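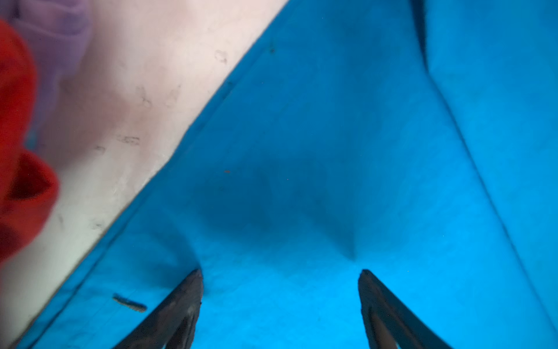
Druckversion | Beitrag per E-Mail senden
Suche im Archiv: Suchbegriff eingeben

Betreff: Re: Arbeitsregel Textilgriff, Entwurf 2, Abschnitte Fläche und Fingerstellung
Von: Binta Ogbonna
Datum: 1. Juli

Hallo zusammen,

Fatima Chukwu schrieb:

> Im Entwurf steht unter 4.1 nur "Arbeitsfläche sauber halten". Das ist
> nicht prüfbar. Wer in Wemness eine Serie startet, versteht darunter
> etwas anderes als die Gruppe in Dralley. Außerdem fehlt eine Aussage,
> wann ein Griff als Griff gilt: bei Kontakt der Finger mit dem Stoff
> oder erst bei geschlossener Falte? Die Auswertung in Movora zählt
> derzeit beides zusammen.

Beide Einwände sind berechtigt. Ich schlage folgende Fassung vor, Nummerierung wie im Entwurf vom Februar.

4.1 Fläche
Vor jeder Serie ist die Fläche trocken abzuwischen. Fusseln, Haare und Krümel sind auch zwischen zwei Serien zu entfernen, sobald sie im Handgelenkbild auf heller Fläche erkennbar sind. Schlieren und graue Abriebspuren, die sich nicht abwischen lassen, werden im Protokoll vermerkt und führen nicht zum Abbruch. Eine Serie umfasst höchstens 200 Griffe.

4.2 Definition des Griffs
Kontakt: Die Fingerspitzen drücken in den Stoff, die Finger stehen offen. Eine Vertiefung oder Falte zwischen den Spitzen genügt nicht als Nachweis eines Griffs.
Griff: Beide Finger halten eine Stofffalte zwischen sich, der gefasste Stoff steht oberhalb der Spitzen sichtbar hoch.
Beide Zustände werden getrennt protokolliert. Das Feld "Kontakt" in Movora bleibt bestehen, das Feld "Griff" kommt neu hinzu.

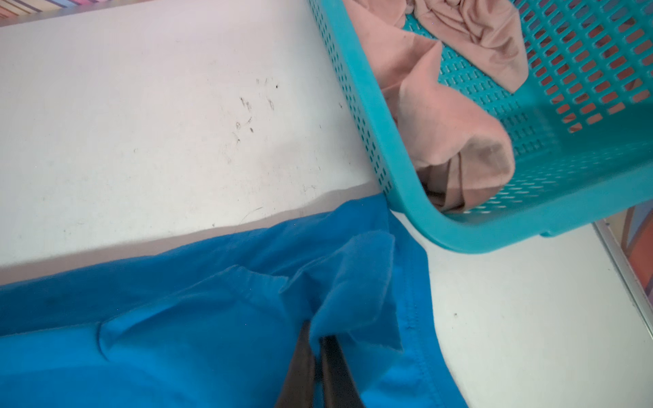
4.3 Behälter und Nachbarteile
Körbe mit durchbrochener Wand dürfen im Arbeitsbereich stehen. Der Stoff ist so zu fassen, dass kein Finger in die Perforation geraten kann. Liegt ein zweites Textil im Korb, gilt es als Nachbarteil und wird mit Farbe eingetragen. Säume und Nähte am Zielteil sind als Greifstelle zulässig, müssen aber gekennzeichnet werden — die Haltekraft ist dort mit der einer einfachen Lage nicht vergleichbar.

4.4 Abbruch
Nach 4 Kontakten ohne Griff an derselben Stelle ist die Stelle zu wechseln. Der Wechsel zählt nicht als neue Serie.

Offen ist aus meiner Sicht noch die Behandlung überlappender Lagen. Anozie verlangt in der eigenen Hausregel, dass nur die oberste Lage gefasst wird. Aus dem Handgelenkbild allein lässt sich das oft nicht entscheiden. Ich würde den Punkt in einen Anhang verschieben — es sei denn, jemand hat ein brauchbares Kriterium.

@Fatima: Bitte prüfen, ob sich die getrennten Felder auch auf die alten Protokolle anwenden lassen. Falls nicht, bleiben diese unverändert und werden mit "Entwurf 1" gekennzeichnet.

Änderungswünsche bitte mit Abschnittsnummer an die Liste, nicht an mich persönlich.

Gruß
Binta Ogbonna

Druckversion | Beitrag per E-Mail senden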